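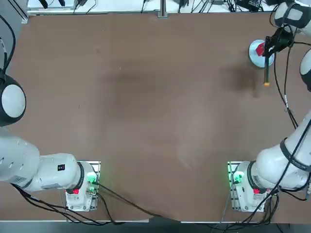

Right arm on pen duty, blue dish underneath, left arm having a rest. Pen-and-dish week, day one of many.

**1/** Okay, a few of you asked what I do all day now that I've moved over to the data side at Derkik. Short version: I drive two robot arms around a brown table so a model can learn from watching me. Long version is this thread. Get a coffee.

**2/** We're collecting demonstrations. One person operates the arms, everything gets recorded – joint positions, gripper state, camera views – and each go at a task is one episode. The model trains on the pile. My job is to make the pile big, and also to make it not rubbish, and those two pull in different directions by mid-afternoon.

**3/** The current task is called Simau. All our tasks get names because "the pen one" stopped working once there were four pen ones. Simau is pen and dish: pick up the pen, get it over the dish, put it in, let go, back off. A toddler can do it. I could not do it for most of my first morning.

**4/** The bit I underestimated is tilt. A pen is skinny and the gripper will happily close on it at a slight angle, and then by the time you've swung across the table that slight angle is a pen pointing at the wall. You want it hanging straight down before you get to the rim. I now fix the angle early, while there's plenty of empty table to do it over.

**5/** Numbers for the nerds! Target for Simau is 2,020 episodes. We're at 653. My best session so far was 14 keepers in a row without a redo and I did a small lap of the lab.

**6/** What's a keeper? Adi Halim wrote our rules and they're stricter than I would've been. No long pauses. No nudging the dish with your wrist to make life easier (guilty). If you drop the pen and recover smoothly, keep it and tag it "recovery". If you drop the pen and swear and sit there for five seconds, bin it.

**7/** The recovery thing was a proper change of mind for me. I came in wanting every episode perfect. But our early batch was all perfect, and the policy trained on it had no clue what to do when the pen slipped a bit. It'd just carry on and very confidently place nothing in the dish. Now we want a decent slice of wobbles and saves in there.

**8/** Variety is the other grind. Dish moves every episode. Pen start position moves, and so does which way it's facing. We swap colours of pen and dish, and some layouts have another little object already sitting in the dish so the model doesn't decide that dishes are always empty. I used to shuffle things by feel and then Adi plotted my placements and, mate, I have a favourite spot. A very obvious favourite spot. So now a script picks the position and I do as I'm told.

**9/** Same story with the arms. I'm right-handed and without thinking I'd use the right arm for everything. The rule now is whichever arm is closer takes the pen, and the script deals out enough left-side starts to keep me honest. My left-side episodes were noticeably slower to begin with. Catching up though.

**10/** Someone asked why we don't just do it all in sim. We do some! Siregar is our sim setup and it's great for reaching and rough placement. Where it struggles for us is contact – a thin pen rolling a bit between the fingers, or clipping a raised rim on the way down. That's the stuff I'm getting from the real table.

**11/** Tips if you're starting your own collection, from someone who learnt most of them the slow way:

- Watch your first 20 episodes back before you record any more
- Write down what counts as a failure on day one
- Name files by script, never by hand
- Stop when you get sloppy. My last half hour before lunch is always the worst data of the day
- Check your timestamps line up across cameras. Please. I lost a whole afternoon to this in April

**12/** Next up, once Simau hits 700 we train a first checkpoint and see how it behaves on layouts it hasn't seen. After that it's Plukard, which needs both arms at once, one steadying the dish and the other placing. I've had a few practice goes and my brain does not enjoy it.

**13/** Happy to answer stuff about rigs, episode rules, whatever. Can't share the dataset yet, still sorting out the licence. Back to the table for me – the script wants the dish in the far left corner again, my least favourite.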